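Ziltstead Shared Workshop
Table and Bench Checklist, with comments
Walked by: Anayeli Ledesma and Warrick McPhee
When: Tuesday, before the 6 p.m. opening

We did the full round this time and I loved it. Tables get ignored until one wobbles, and there is so much to learn from lying on your back with a flashlight! Marks are OK, WATCH or FIX. Comments are mine unless there's a WM next to them.

1. Legs tight at the top rail
Mark: OK
Grab each leg low down and push both ways. The glue-up bench used to click on one corner. Leopoldo put in new bolts in August and it's now as solid as a church pew. Great work.

2. Feet flat on the floor
Mark: WATCH
The long bench rocks by the thickness of a business card when you lean on the window end. I suspect the floor. WM: it's the floor. Slide it a hand's width toward the door and the rock goes away.

3. Edges and corners
Mark: FIX (one spot)
Run a bare palm slowly along every edge, then do it again with an old nylon stocking over your hand. The stocking catches on splinters your skin will miss – try it, it's very satisfying. One snag on the Hoarau bench, front edge, near the vise. Sand with the grain and wipe on a little oil. Pointed corners at hip height get a rubber cap wherever people walk past.

4. Top surface
Mark: OK
Look for cracks, dried glue and raised grain. Get your eye down level with the wood and let the light come across it. A tan top with fine grain hides a shallow scratch really well from above.
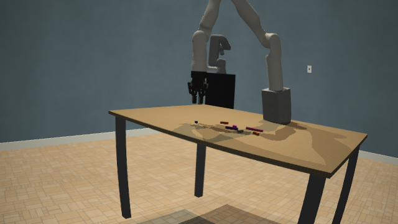

Wood tabletop
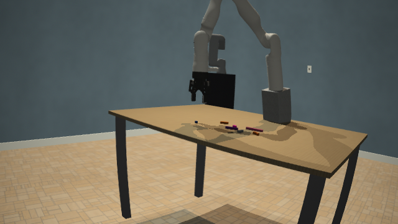 5. Load
Mark: OK
The small tables are labeled for 40 kilos. Labels are all present and readable. Please don't stand on them to change a bulb, even if you're light, even if it's quick. The stepladder is behind the paint cabinet.

6. Finish and spills
Mark: WATCH
White ring on the Skodska table where somebody parked a can of thinner. It's only in the finish. Baltasar wants to try paste wax and very fine steel wool, and I say go for it, on the underside first. Oily rags go in the metal can with the lid DOWN. I found 4 of them balled up on a shelf, and that's how fires start. WM: lid was also up.

7. Cords and trip hazards
Mark: FIX
The extension cord to the band saw crosses the walkway again. We've moved it along the wall for now, but it needs a proper clip at 13 places to stay there. Clips are in the Nutell drawer, second from the top.

8. Space around each table
Mark: OK
You should be able to walk all the way around with a plank under your arm. We tested this with a real plank and had far too much fun.

9. Lighting
Mark: OK
No flicker, no dark patches over the cutting side. The new tubes are wonderful.

To do before the next round
Sand front edge, Hoarau bench – Tonantzin Trujillo
Cord clips – Warrick
Wax test, Skodska table – Baltasar Aravena
Recheck bolts on glue-up bench – Leopoldo Zamudio

If you spot something between rounds, write it on the card by the sink and put your name on it so we can come and ask you where exactly. "Wobbly thing at the back" took us most of an evening.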